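Print this page
E-mail this page

Breren Robotics Club – second progress report to the Palludetti Fund

Period covered: start of the school year to the end of February

You asked us to be plain about where the money has gone and whether the project is working. The short version is that the money is mostly spent and the project is partly working. I am the club advisor and I was doubtful about the two-arm assembly project when the students proposed it last spring. I still have doubts, and I would prefer you hear them from me now than read them between the lines in June.

Of the $4000 award, $2000 went to replacement gripper parts and cabling, as budgeted. Another $300 went to practice objects and table covering. The rest is held for the Dorkeck meet in May, apart from $100 for printing, which the students overspent and then made up themselves with a bake sale.

The goal in our application was for two arms to take a large plastic item apart and put it back together with a student at the controls. "Large" was the students' word. I argued for small parts in a box, which is what most school teams do and what the Dorkeck judges are used to scoring. I lost that vote. 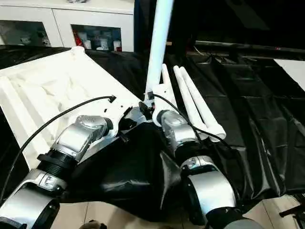
Grip is where most of our practice time has gone since October. The students can now get a gripper onto the rim of a big molded piece fairly reliably, provided the driver is patient. Keeping hold of it while the other arm does something useful is another matter. Large white parts against a glossy black cover looked like a sensible choice on paper, for contrast, but the cover creases and throws the overhead light back in grey streaks, and two of our drivers say they lose track of the edge. The cables are my other complaint. They run slack from the tops of both grippers, one of them straight across the tray, and every driver has to plan around them. A request for proper cable guides is in the revised budget.

On the software side, we are using the Yagi control package, as the application said we would. The students like it. I find its logs hard to read and suspect that some of the "clean runs" claimed in the fall report were runs in which a student helped with a hand. We have changed the rule: if anyone touches the part, the run doesn't count. The number of clean runs dropped sharply after that, and I consider the new figure the first honest one we have sent you.

The weakest area is working with both arms at once. With a single arm, a newer member can be driving sensibly after an afternoon. With two, the arms get into each other's space near the middle, and the usual student response is to back everything out and begin again. That is safe, but it eats the session. 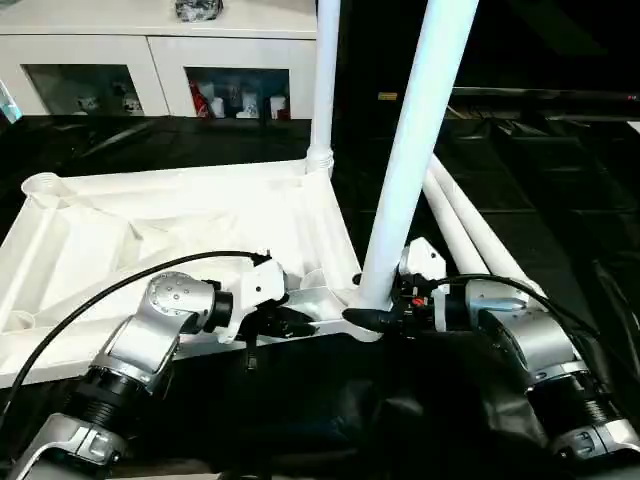 We tried splitting the job between two drivers, one per arm. The results were worse for a few weeks and then a little better, and I am not ready to say which setup we will take to the meet. The students are certain it should be two drivers. They were also certain about the practice schedule, which lasted until midterms.

Attendance has held up better than I predicted. The build group meets after school until 5:30 and most of them stay to the end. The documentation group is thin, and the notebook has gaps in November and December that can't be filled in after the fact.

Before the next report we intend to:

– settle on one driver or two
– replace the table cover with something dull
– fix the cable runs on both arms
– get the notebook up to date and keep it there

We are not asking for more money this period. We are asking to move part of the travel line to cable guides and a new cover, and would need your answer by the end of March to order in time. If the two-arm task is not steady by mid-April, I will enter the team in the single-arm class at Dorkeck. The students have been told this and do not agree with it.

Club Advisor, Breren Robotics Club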